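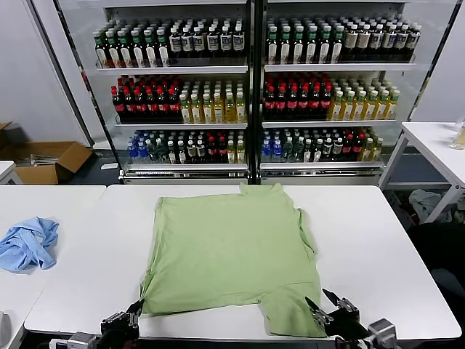
双臂系统叠衣实验,台上为一件浅绿色短袖T恤。

**叠一件T恤,先学会“抓角”:Koubek团队公布新训练办法**

本报讯 机器人叠衣服,卡在哪一步?Koubek实验室给的答案是下摆那两个角。课题组6月放出一份技术简报,方法取名Tiltis,思路不复杂:别让模型一口气学完整套动作,先把“找角、夹角”单独拎出来练,练稳了再接后面的折叠。

负责人Chaminda Gunawardena在电话里讲得很快。布料跟盒子、瓶子不一样,每次放到桌上形状都变,领口歪一点,袖子压一下,算法看到的就是另一个东西。以前的做法是整段示教、整段模仿,前面夹偏一厘米,后面全跟着偏,而且模型自己不知道偏了。

Tiltis的改动主要在两处。一是把示教数据按抓取时刻切开,夹爪合拢前后的片段单独加权;二是加了一个“重来”判断,两只夹爪只要有一边没夹到布边,就松开退回去,不往下走。后一条听着笨,论文第二作者Lutfa Talukder说效果反而最明显。

数据量不大。全部训练用了200段人工遥操作示教,操作员轮班录,短袖为主,颜色、尺码混着来。对照组用同样的数据,只是不切分。

结果如下:

- 测试衣物28件,都没在训练里出现过
- 新方法一次叠成17件
- 对照组一次叠成8件
- 允许重试后的成绩还在统计,简报里没给

“叠成”的标准由课题组自己定:下摆对齐,袖子收进去,成品能拿起来不散。Talukder承认这个标准偏松,商场陈列那种平整度还达不到,领口附近的皱褶基本没处理。

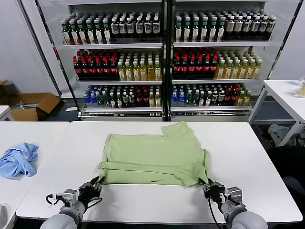 两只夹爪分别夹住T恤下摆两角,下摆已向上折起一道边。

失败的情况也列了。最多的是布角搭出桌沿,夹爪从下方进去容易只捏到一层;其次是薄料子,两层贴在一起分不开。Prasanna Dewan负责硬件,他说下一步想在指尖加触觉片,光靠相机看不出捏了几层。至于衬衫、带帽卫衣,暂时没碰,扣子和帽子各是各的麻烦。

还有速度。现在系统叠一件的时间比人长不少,具体数字没公布,记者追问,Dewan只说“先求稳,再求快”。动作之间停顿比较多,主要是那个重来判断要等画面稳定,后面准备改成边走边判。

同行看法不一。Ulham公司做洗衣房自动化,工程师Adom Quaye读完简报后认为,切分示教这个想法值得试,成本低,老数据也能拿来重新标。但他对测试规模有保留,28件偏少,而且衣服都是先摊开再开始的,真正的洗衣房里是一大筐拧在一起的,怎么从筐里拎出一件、再摊平,是另一道题,简报没回答。

Falerden大学的Ziad Harb更关心能不能复现。他的学生已经在写信要数据了,他自己估计换一套机械臂之后成功率会掉,掉多少不好说,得跑了在看。“夹爪形状影响很大,指尖宽一点窄一点,学出来的东西就不一样。”

课题组答复称,代码和示教数据整理完会公开,时间没定。毛巾的实验已经开始录数据,长袖排在毛巾后面。切分用的标注工具会先放出来,目前只支持双臂数据,单臂版本由Talukder在改。

完整论文尚未经过同行评审,本文所引成绩均来自课题组简报,后续有更新本报再跟进。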